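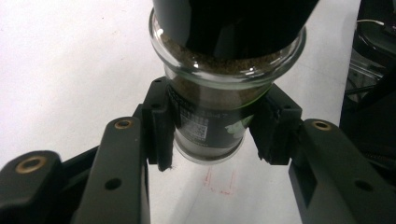 Every song I have loved for longer than a year is a song with a bad part in it. I want to defend this bad part. I have been listening to music seriously for many years, first on cassettes of my uncle, and then in Tralmont, where I came to work and where I understood maybe half of the words on the radio. Because I did not understand the words, I listened to everything else, to the breathing and the fingers moving on the strings. Today, when I put on a new single from a young rapper or singer, very often I hear none of this. The sound is pressed so full that it reminds me of a glass jar with brown grounds in it and something black and shiny pushed down into the mouth. You can see what is inside, but you don't get the feeling that any air can come out.

I know this complaint is old. People said the same about the drum machine, and they were wrong about the drum machine. I like the drum machine very much. My complaint is with a way of finishing songs, which has now reached even the small artists who have no company behind them and who could do as they want.

Last August I went to Grenulbridge to hear Lâm Lã perform. She raps in two languages and sings a little, and before that evening I knew only her recordings, which are clean and loud and, to my ear, a bit closed. The room had space for 300 people and it was perhaps not full. In the second song she came in too early. She laughed, she said the line again at the correct place, and the whole front of the room said it with her. I have thought about this moment more than about any chorus I heard that year. When I got home I played the recorded version, and of course the line arrives exactly on time, and I felt nothing special.

A friend of mine says I am comparing a concert with a recording, and that this is not fair. A concert is an event and a recording is an object. I accept this. But recordings used to keep something of the event. On the old records of my uncle there is one where the singer turns away from the microphone for two words, and you lose them. For years we argued in my family what these words are. My mother was sure that it is a woman's name. If this song was made today, somebody would fix it in one minute, and my family would have had nothing to argue about during dinner.

Fares Zein, who produces for several rappers in our city, answered me on this subject when I wrote a shorter version of it on my page. His answer was long and quite patient. He said that listeners hear a new song on a phone speaker, in the kitchen or on the bus, and that if the song is quieter than the one before it, they skip it. He said he has 3 seconds. He also said something which I found more difficult to answer, that the artists themselves ask for it. A young man comes with a verse recorded in his bedroom, you can hear the neighbor's dog, and he is ashamed of this dog. He wants to sound like the people he admires. Who am I to tell him that he must keep the dog?

I don't tell him he must. I would only like that he hears both versions before he decides, and that the person at the computer doesn't decide for him. Fares sent me such a pair, with permission of the artist, from the EP called Varutell. In the first version the voice is tired at the end of the verse and goes a little under the note. In the finished version it stays up. I listened to both many times on the train. The finished one is better made, I can't deny it. In the first one I believed him when he said he had not slept.

There is also the question of length. Many songs I receive now are shorter than 2 minutes, and they begin with the chorus, so that there is no walking toward the house, you are already in the living room. I am not against a short song. Some of the best punk is short. But a short song made from fear of losing the listener sounds different from a short song which had simply nothing more to say, and I think most people can hear this, also people who never read about music.

Some weeks ago I discovered Đinh, a duo who put out their first tape without any mixing engineer. The tape has faults. The bass on the third track is much too big, and one of the guests is so far from the microphone that I am still not sure what he is angry about. I was 31 when I bought my first good headphones, and I remember that I was afraid they would show me the faults in everything I owned. They did show them. I heard chairs and somebody's sleeve, and a drummer who counted under his breath, and I liked these records more than before. I had the same pleasure with the tape of Đinh.

So my wish for the artists in our city is modest. Leave one thing. It can be the early entrance, or the breath before the hard line, or the dog if you can stand him. Fares has promised me that he will ask the next artist who comes to him, and I have promised him that I will listen to the result on my phone, in the kitchen, with the water running.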